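Larnby Community Help - Household and Laundry
Posted in August by Gwenllian Morgan

Cold wash for cotton tops: does the color last longer?

I am responsible for the laundry of a residential house in Larnby. Our cotton tops lose color within a season. I would appreciate advice on temperature and on the amount of detergent. All folding is done on a white table with a marble pattern.

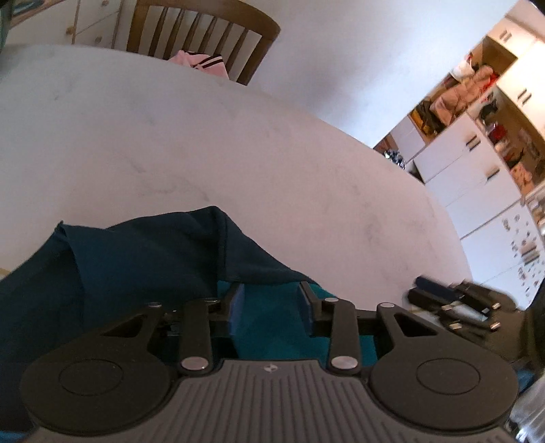 Graça Henriques

Cold water is recommended for dark cotton. Garments should be turned inside out, fastened, and washed with similar colors. Please measure the detergent - too much leaves a film that makes dark fabric look gray. Our own house keeps a laundry log, now at 3,217 loads, and we moved to cold water after load 2,749. Complaints of fading have been fewer. Long-sleeved tops in dark teal and similar shades should be dried flat, away from direct sun.

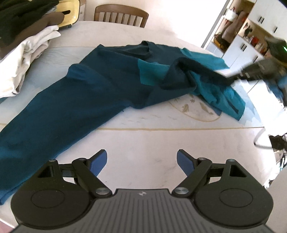 Residents should also be told that a short cycle is enough for lightly worn items. Towels and bedding remain on the hot setting.

Patrício

Agree with cold. Vinegar in the rinse did nothing for us. We use the Nokow liquid, half a cap.

Contact the moderators - Copyright Larnby Community Help - Back to top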